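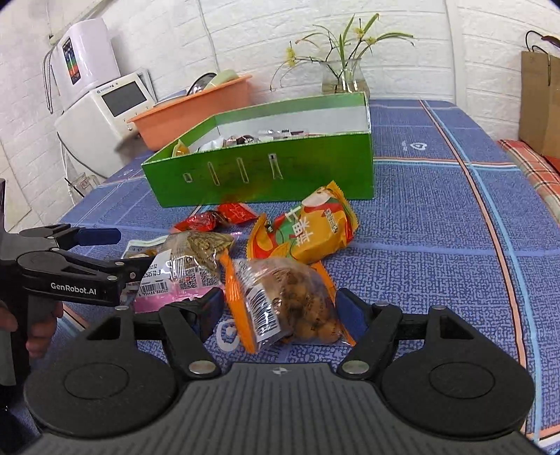 How do I stop snacks going soft when they're kept in an open cardboard box?

Keep only sealed packets in the box, and move anything you've opened into a container with a lid that closes firmly. Try to stand the box well back from the sink, the kettle and any dishes that are still draining.

Kendance Home Storage Help
Ticket 2196
Subject: Snacks going soft, box on kitchen table
Opened by: Bhavana Chacko
Handled by: Dayana Valderrama
Opened: 14/08/2026
Status: Open, waiting on customer

Bhavana Chacko wrote:

Hello there, I hope this is the right place to ask, as the form only let me choose "lids" or "other" and it isn't really either. We keep all our snacks on the kitchen table in a green cardboard box, the sort with handle openings cut in it, and it has worked well enough for us since January. Everyone knows where the snacks are and I don't get asked every five minutes. Lately, though, the biscuits have been soft by the second day, and last week I had to throw out most of a bag of sunflower seeds that tasted like the inside of a cupboard.

I did buy the Drodum tubs from you in autumn, the tall ones, and I have to confess that I've only been using them for flour and rice. Do I need to decant every single thing? I'd rather not if I can help it. My kids like seeing the packets, and half of the names and dates are on the packets anyway. The table also has our orange washing-up basin on it, and a vase, and it's against the wall, so there isn't a lot of room to spread out.

Thanks so much, and sorry for the essay!
Bhavana

Dayana Valderrama wrote:

Hi Bhavana, please don't apologise, I much prefer an essay to "lid broken pls help". No, you don't have to decant everything. A packet that's still factory sealed is quite happy in cardboard, and I keep mine that way at home too. The opened ones are the ones to worry about.

Could you tell me a few things when you get a minute? How far is the box from the basin? Do you put dishes in the basin to drain, or only to wash? And when you open a bag with a zip strip, do you press the air out before you close it?

Bhavana Chacko wrote:

The basin sits behind the box, pretty close. The bowls go in it to drain and stay there until somebody feels like putting them away, so they can be there all day. As for the zips, I run my finger along once and hope for the best. My husband doesn't even do that.

I found our little humidity gauge in a drawer (from when we had the mould in the laundry) and put it inside the box overnight. It said 70 per cent this morning. The same gauge on the bookshelf in the lounge was a good bit lower, but I forgot to write it down, sorry.

I've also got some plain packets with no writing on the front, and I'm never sure what to do with those.

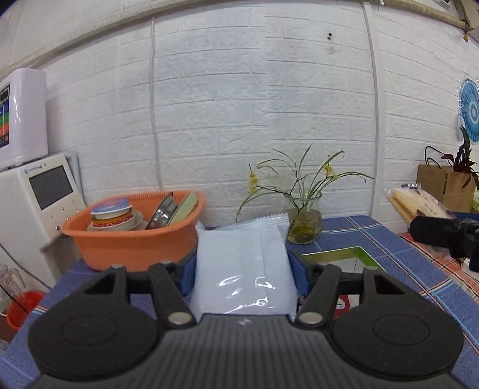
Anyway, I'm happy to move things about if you tell me what goes where. I just can't face buying another set of anything this month.

Dayana Valderrama wrote:

You won't need to buy a thing! The gauge was a great idea, and I'd say that reading goes a long way to explaining your biscuits. Cardboard takes up moisture from the air and holds on to it, so a box beside draining dishes never really gets a chance to dry out.

Try it this way for a week:

Take everything out of the green box and leave it empty somewhere airy for a day. If the bottom feels limp afterwards, line it with a sheet of baking paper.

Put it back at the far end of the table from the basin, or on a chair or shelf if there's one handy.

Sealed packets go back in. For anything that has no writing, pop a bit of masking tape on with what it is and the date you bought it. If you can't remember what it is, check the back before you open it.

Opened bags go into one of the tall Drodum tubs, still in their own bags, folded over and pegged. That way the kids can read the packets and you aren't pouring seeds into jars at ten at night. Your 12 cup tub should do nicely if you can spare it from the rice.

With zip bags, close most of the strip, squeeze the air out gently, then close the rest. Crumbs or seeds caught in the groove will stop it sealing, so give it a wipe first.

If you could put the gauge back in the box at the end of the week and send me the number, along with the lounge one, I'll leave this ticket open until then.

Warmly,
Dayana

Bhavana Chacko wrote:

The box is airing on the back porch as I type. The rice has gone into an old ice cream container and is looking a bit put out about it. I'll send both readings next week, and I've shown my husband how the zips work.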